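Hand-held grippers or teleop for a sink task - is 15 minutes of practice enough?

Asked Tuesday, April 8, 2025 in Teaching by Demonstration

We have one arm on a bench and want it to learn a simple job next to a sink: pick a sponge off a small tray, put it back. The Gilora sales page says you can skip remote control completely, give anybody a pair of hand-held grippers, and have usable demonstrations after 15 minutes of practice. I have heard this kind of thing before. In January we tried teleop with a Drosley leader arm and got 22 demos in an afternoon, most of them jerky. Has anyone compared the two on something real, or is it all brochure talk? Budget is $685, so I can't buy both and find out.

Answer 1 (accepted)

I'd treat the 15 minutes as marketing. You can learn to close the fingers on a sponge in 15 minutes, sure. Learning to move the way your arm can move takes longer, and the page won't mention that. People twist their wrists and lean over with their whole upper body, and a bench arm can't lean.

Hand-held is still quicker per demo, I'll give it that. My complaints are with everything after. The marker cubes have to stay in view of whatever is tracking them, and a deep basin makes you tilt your hands more than you think. Glossy white surfaces bother me too. The wrist view fills up with glare and I have yet to see a vendor demo shot over a shiny sink. We run Mudesari software for the replay and it rejects any take where tracking drops, so check how many takes survive before you believe a demos-per-hour number.

Two views of this sort of sink work, from the head and from a gripper:

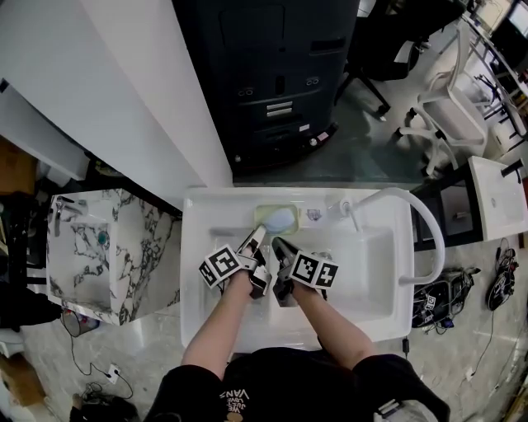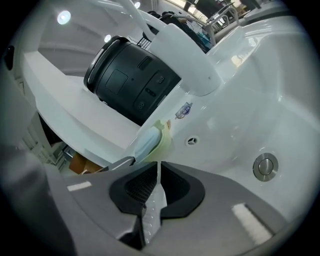 For your budget I would borrow before buying. Record a short batch, replay it on the arm with the sponge taken away, and watch for joint limits. If the replay looks bad, more demos of the same kind won't fix it. And your jerky teleop data may be salvageable - try slowing the leader arm down and throw out the first 3 takes from each person.

Answer 2

teleop is better, at least you know the robot can do it. we had Weidemann grippers and went back

Answer 3

Depends on the arm. What is the reach? Also did you smooth the January demos before judging them? Ours looked awful raw and trained ok. Not saying Gilora is right about the practice time, I don't buy it either.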